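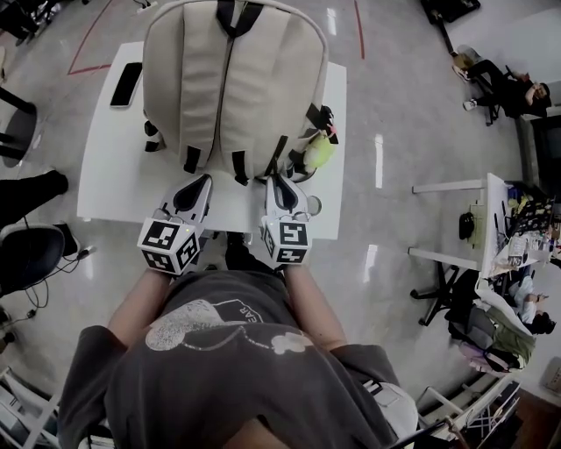 A large beige backpack laid out on a white table.

Travel & Living | 4 min read

One Bag for the Whole Winter

When Maj-Britt Westerberg left her apartment in Stindach in December, she carried one backpack and nothing else. She planned to stay away for 100 days. Her sister thought she would be back after 30.

I met her in Clinard, in the small guesthouse where she rents a room above the bakery. On the bed was everything she owns on this trip – two sweaters, a rain jacket, a wool blanket, a tin of buttons. The buttons belonged to her mother and she does not want to leave them at home.

"People ask me what I miss," she told me. "I miss my good knife. The clothes I have already forgotten."

Traveling with one bag is an old habit in this valley. Floarea Ilie repairs bags in a workshop behind the Anghel market, and she learned from her uncle, who made packs for the shepherds. She showed me her notebook from last year. It lists 212 repairs, and most of them are shoulder straps. The strap breaks first, she explained, when the owner always lifts the bag by the same side. She asks her customers to change sides, and they promise, and in spring they come again with the same strap.

Her advice for packing is simple. Heavy things go close to the back, and the shoes go at the bottom, filled with socks. She leaves a little space at the top, for bread. She does not like bags with many pockets, where a key can hide for up to a week.

Maj-Britt will take the morning bus to Isamis when the pass opens. She has bought a new knife at the market, a small one, and it sits in the tin with the buttons.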